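Trulau Porcelain Bowl, Flower Pattern

Item no. 1002
Diameter: 14 cm
Sold by the piece

A white porcelain bowl for rice, soup or breakfast. The inside is plain white and the rim is rounded. On the outer side it has a faint flower pattern in pink and mauve. The bowls nest one into another, so a family set needs only little place in the cupboard.

Please wash by hand with a soft sponge. We do not recommend the oven for this item.

Orders from Allville are packed by Sugeng Pattinasarany in our shop. Every bowl is wrapped separately in paper.

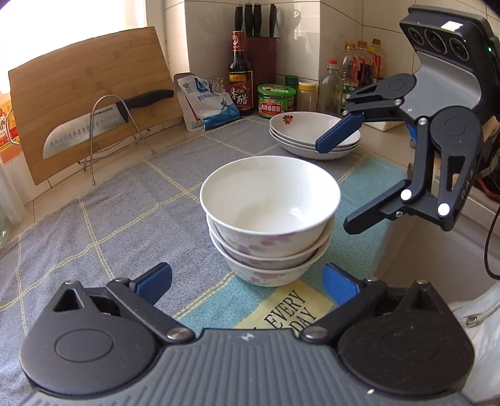 Three bowls stacked, with shallow dishes behind.

Shallow dishes are sold separately. Please ask us for the available patterns.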